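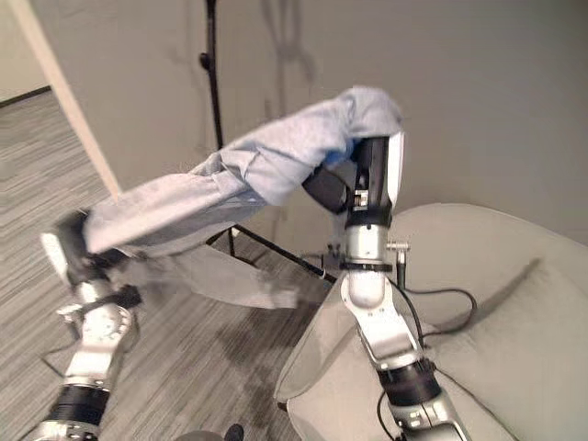 How to Find Out Whether a Robot Can Fold Your Pants Yet

Posted 22/12/2021 by Ada Martinelli

The short answer is "sort of," and the long answer is this page. If you have a two-armed robot at your disposal and a pair of jeans you're not too fond of, you can run the test yourself in an afternoon. If you only have the jeans, read along anyway, and the next time someone shows you a video of a machine doing laundry you'll know where to look.

I've been doing this on and off since spring with a pair of arms and a control program called Rarar, which does most of what its manual says. Any setup will do as long as it has two arms, a gripper on each and a camera that looks down at the work.

What you need

Two arms that can reach each other
One pair of jeans, adult size, no belt
A low table or a clean stretch of floor
A timer
Something to read

Why jeans

A towel is a rectangle and stays one. Every laundry robot demo you've ever seen used a towel. Jeans have two legs that go their own way, a stiff waistband, pockets that turn themselves out, and enough weight to slip out of a weak grip. They're also thick, so a gripper that closes on four layers at the seam has a very different job from one that closes on a single layer at the cuff. A machine that can do jeans can probably do most of your dresser. Start with socks if you need to feel good about yourself.

Step 1. Drop the jeans

Hold them at waist height and let go. Don't arrange them. This is the step people cheat on, and I include myself, because the first few times I dropped them I found my foot nudging a leg into a nicer position. Whatever heap you get is the heap the robot gets.

Step 2. Let it find an end

The robot needs to pick out a cuff or the waistband from a pile that is all the same color. Give it three tries. If it grabs the middle of a thigh, let it lift and set down again - that counts as a try. On my setup this is the slowest part by far, and the arms do a lot of hovering that looks like thinking.

Step 3. Get one gripper on each end

You want the waistband in one gripper and the cuffs in the other, with the fabric pulled out between them. What you'll usually get is the waistband and one cuff. The second leg then hangs underneath and sags, and a camera looking from above has a hard time telling one leg from the other. A person would give the whole thing a shake. Most arms can be told to shake, but keep the speed low the first time and stand back. Denim travels.

Step 4. Lay it down flat

Lower both grippers together, with the leading one moving slightly away so the fabric doesn't bunch. If your program lets you set the pull, set it light. Too much and the cuff pops loose, and then it's back to Step 2 with a new heap.

Step 5. Fold twice

Leg over leg, then cuffs to waistband. This goes surprisingly well once everything is flat. Nearly all the trouble in laundry comes before the folding, a fact my family has known for years and I had to buy hardware to learn.

Step 6. Write down the result, all of it

Record every attempt, including the ones you'd like to blame on the jeans. Score a fold as good if you'd put it in a drawer without touching it. Fixing one corner "just a little" makes it a fail.

My numbers

I ran 142 attempts. In 134 of them the robot got hold of the jeans somewhere, which sounds wonderful until you get to the next line. It produced 7 folds I'd put in a drawer. The longest single attempt took 970 seconds and ended with the jeans inside out. I can fold a pair in the time it takes to complain about it.

Common problems

Gripper closes on nothing: it's aiming at a shadow or a crease. Move your lamp before you touch the settings.

Arm stops halfway up: the cable is snagged. Check for anything it can drape over or catch on, chairs included.

Waistband slips: grab at a side seam, where there's more to hold.

It folds perfectly once and never again: welcome to the hobby.

So, should you buy one?

For laundry, no. For learning how much your hands do while you're watching TV, it's hard to beat. I'll run the same pair again next year with softer fingertips and post the new score here, whatever it is. Shirts are after that, and I'm already dreading the buttons.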